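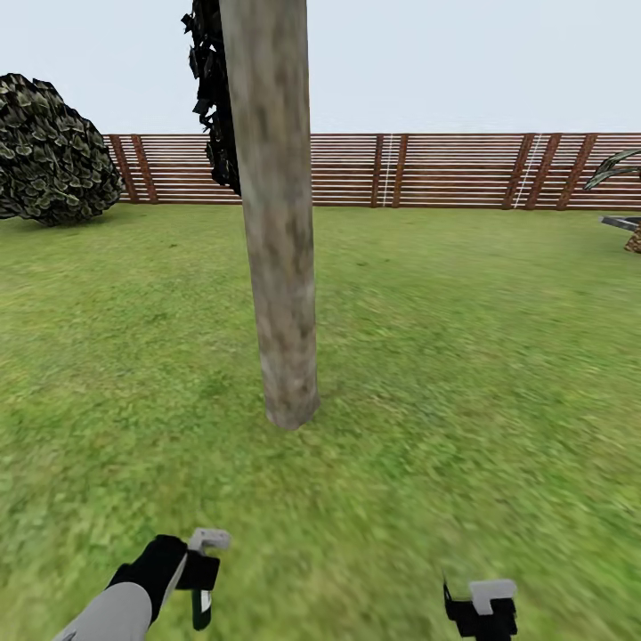 Tuesday, 11:40 p.m.

Second reading of the boundary bill went to a division at 9:15. It passed on a simple majority, which settles the principle but none of the schedule. Grender keeps its seat. Jevstead and Ferkeck are merged into one district, with the line moved east to the river road.

Spent the afternoon on the amendment list. We have 217 filed, and 50 of those are duplicates with different numbering. Clerks want them withdrawn in writing before the committee stage opens. I drafted the notices and left them in the tray.

The population table is still wrong. Ferkeck is short by 592 voters against the printed roll, and the bill allows a variance of 3,000 per district, so the error changes nothing in law. It will be raised on the floor anyway. Asked the library for the November roll and got the one before it. Asked again.

Acuña petition: received, stamped, not yet assigned. The standing order is unclear on whether a petition can be referred while the bill it concerns is in committee – I read it as yes, the table office reads it as no. Ruling expected before the morning sitting.

Left by the side door at 10:50. Need to renew the parking permit.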